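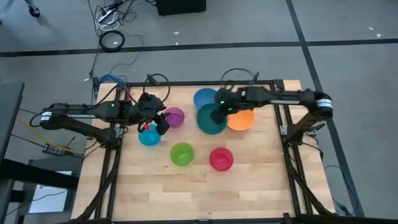
Deirdre Flanagan

It was nearly 5 in the afternoon when I finally got Oldřich Říha to sit down, and even then he had one eye on the compressor. He's been running dives out of Kaewkla for the better part of 30 years, and he still fusses over every fill as though it were his first.

I'd asked him about the Plodarari, the old coastal trader that most of our club cut their teeth on, and he laughed. "Everyone wants to go straight down to the boilers," he told me. "I say stay up at the bow for a bit. Let your eyes settle. There's a big old wobbegong up there who's seen more divers than I have."

The kettle went on (it always does at Oldřich's) and we got talking about December, when the water turns that lovely colour and the vis can open right up.

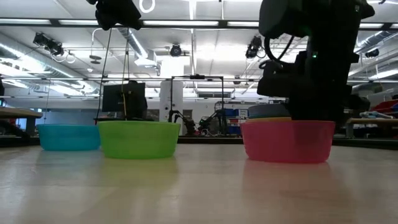

He remembers one morning at Grusirer Reef when the whole group surfaced and simply floated there, grinning at each other, not wanting to get back on the boat. "I had to call them in twice," he said. "Lunch was going cold – and I'd made the soup myself!"

He is fussier about the tides than he used to be. Slack water at the wreck lasts longer on some days than others, and he'd sooner cancel than rush anybody down the shot line. "People forgive you for a missed dive. They come back next month and they've brought their cousin."

I wondered whether he ever thought of selling his boat, the Kalletti, and taking things easier. He looked at me as if I'd suggested selling the dog.

"I'll be 60 next year," he said, topping up my tea. "Ask me again when I'm too stiff for the ladder."

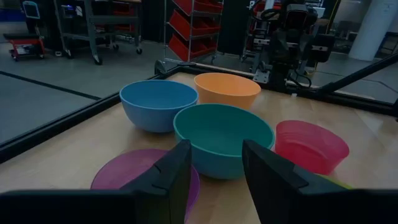
Bowls on the wooden table

We're back out with him next month, weather permitting, and I've promised to bring the cake.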